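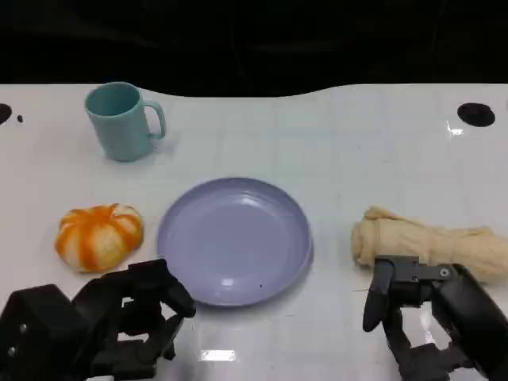
Fig. 4. Mug and plate on a white tabletop.

Section 4. Setting Up Your Galtell Bubble Machine for a Party

Read this section before the first guest arrives. Reading it afterward is possible, but you will be doing it with one hand over the outlet while a six-year-old asks when the bubbles are coming back.

4.1 Before you start

You will need the machine, the power cord, the drip tray, one bottle of Trusa bubble fluid and an old towel. The towel does not come in the box. You will wish it did.

Pick a spot at least 2 feet off the ground, on something that does not wobble. A garden table is good. A bounce house is not, and we mention it only because we have had the call. The machine should be out of reach of anyone who is likely to put a hot dog in it.

Note: Bubbles leave a film on whatever they land on. Grass is fine with this. Hardwood floors, patio tile and dance floors become slippery quickly, and so do grandparents' good shoes. If you must run the machine indoors, put down mats and keep the fan on Low.

4.2 Filling the tank

1. Make sure the power switch is at OFF and the cord is unplugged.
2. Slide the drip tray under the front of the machine until it clicks.
3. Lift the tank lid by the tab. It is stiff when new.
4. Pour in fluid slowly until it reaches the upper line. Do not fill past the line. The space above it is not spare capacity.
5. Close the lid and wipe up what you spilled.

A full tank makes bubbles for 17 minutes on High. On Low it lasts a good deal longer and most children can't tell the difference, although the birthday child may claim to.

Caution: Use bubble fluid only. Dish soap foams up inside the pump, and shampoo does the same thing with a nicer smell. Neither is covered by the warranty. Never add glitter, food coloring or anything from the punch bowl.

4.3 First run

1. Point the machine so that the wind, if there is any, blows from behind it. Otherwise the machine will spend the afternoon washing itself.
2. Plug the cord into a grounded outlet. Outdoors, use an outlet with ground-fault protection.
3. Turn the speed dial to Low.
4. Move the power switch to ON. The wand wheel turns first and the fan joins in a few seconds later.
5. Wait. The first turns of the wheel are dry and produce nothing at all. Children find this part very long.
6. Once you have a steady stream, turn the dial up as far as you dare.

At High the machine produces up to 3,000 bubbles a minute. Toivo Saarinen in our test room arrived at this figure from slowed-down video and has asked not to be given the job again.

4.4 Timing the bubbles

Our support desk hears from a lot of parents, and their advice is worth more than ours. Ingrid Villanueva suggests keeping the machine off until after the cake, for the simple reason that bubble fluid tastes awful and frosting collects it. If you have hired a costumed character, ask before switching on. Capes wash well enough. Wigs and velvet do not, and a princess on a wet patio moves with great caution.

Short bursts work better than one long run. Five minutes on, a game of some kind, then five minutes on again. Each restart is greeted as if bubbles had just been invented.

4.5 Using the remote

1. Pull the plastic strip out of the battery compartment.
2. Hold the pairing button on the back of the machine until the light blinks green.
3. Press either button on the remote once. The light goes steady.

Put the remote in your own pocket. A remote left on the gift table will be found, and the machine will then go on and off until somebody cries – quite possibly you.

4.6 If nothing comes out

The wheel turns but there are no bubbles: check the fluid level, then check that you used bubble fluid.
The fan runs but the wheel is stuck: unplug the machine, open the front guard and look for grass, ribbon or part of a balloon.
Bubbles pop right away: the air is very dry. Try a shadier spot.
Nothing runs at all: check the outlet. If it's working, call the Lullport service desk and give them error code 235 if the light is blinking red.

4.7 After the party

1. Unplug the machine and pour the leftover fluid back into its bottle. Strain it if you saw anyone small near the tank.
2. Fill the tank with warm water up to the lower line, plug in, and run on Low until the wheel comes clean.
3. Unplug again, empty the tank and leave the lid open overnight.
4. Empty the drip tray outdoors.

Caution: Never put the machine away with fluid in it. Dried fluid sets like candy in the pump, and you will not find out until next April, with guests in the yard.

Storage and spare wands are covered in Section 5.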